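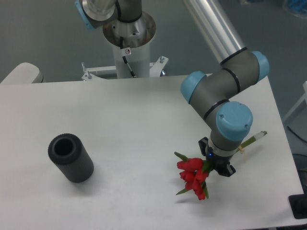 How long should cut tulips last in a vase? With a clean vase, a fresh cut across the stems and a cool spot away from the fruit bowl, most bunches will give you the better part of a week.

March
By the Pullcombe press desk

Pullcombe is very happy to announce that its spring tulip bunches are back, and that from this month they can be ordered together with the new Strömberg vase, a dark gray ribbed cylinder that we have been wanting to put next to a red tulip ever since the first sample landed on our desk. The two go together beautifully, we think, and we hope a good many kitchen tables will soon agree with us.

The bunches will be on sale in 217 grocery stores and garden centers, and they come tied, with the leaves left on, in red, yellow, white and a soft pink called Plokivine that our growers at Pravov have been bringing along for several seasons (and are rather proud of, as anyone who visits them in spring will find out within a minute or two). We pick while the flowers are still closed, so you get to watch them open at home — which for many of us is the best part of having tulips in the house at all.

Every bunch comes with a little care card. Wash the vase with warm soapy water, take off any leaves that would sit under the waterline, and trim the stems at a slant before you put them in. Tulips like shallow water, a few inches is plenty, and they drink a lot of it, so please look in on them each morning. They also keep growing after they are cut and will lean toward the window. Give the vase a turn now and then, or simply let them lean!

Orders placed before noon leave our packing room within 24 hours. The Strömberg vase may also be bought by itself.

Comments (3)

marigold_porch: Does the pink one come as bulbs too? I'd love a row along the fence.

Pullcombe: Not this spring, but we're hoping to have some ready for fall planting.

tess259: Mine flopped over the first night, then stood right back up after I recut them. Still going on day six.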